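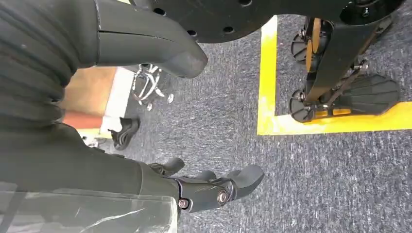 Wrist view, carpet side, with the taped square on the right.

Fulcombe open day: wrist view stills

This folder holds stills from the August open day at the Fulcombe workshop. Visitors came in groups of up to 16 and stood by while the robots were shown. The stills come from small cameras at the robot's wrist or gripper, so the hand is in most of them.

Contents
stills/ - 100 pictures, as recorded, no cropping
notes.txt - running order for the day and who was on shift
faces.txt - stills where part of a face can be seen

The card demonstration was the part most people asked to see again. It uses hotel key cards and an open cardboard organizer with slotted dividers, set on a taped base. One person sits at the table beside the box. The rules are in notes.txt under "Anska", our name for the task.

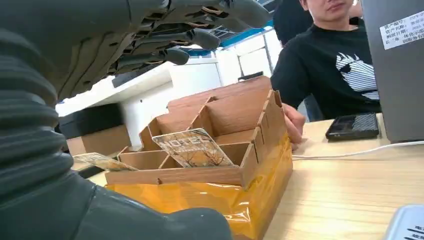 Edit Sárközi

I put the folder together on the Thursday after the open day. Debashish Bhattacharjee checked the file names against the running order and found 2 stills listed under the wrong session. Both have been moved.

The floor pictures are filed under "carpet". They show yellow tape on grey carpet, with the lower part of a legged robot standing inside it. 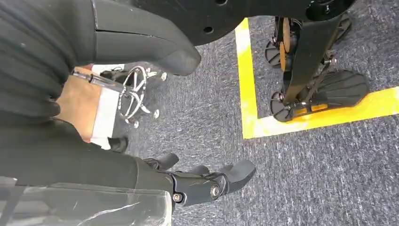
Please keep the carpet stills apart from the table ones if you use them for training. The light is different and the two sets were labelled by different people. Nhung Ninh did the table, I did the carpet.

Known problems
- Labels for the hand do not say which finger is which.
- Clear plastic sheet is labelled "other" - this may change.
- No depth data.

Stills listed in faces.txt are for use inside the group only. Ask Nhung before passing them on.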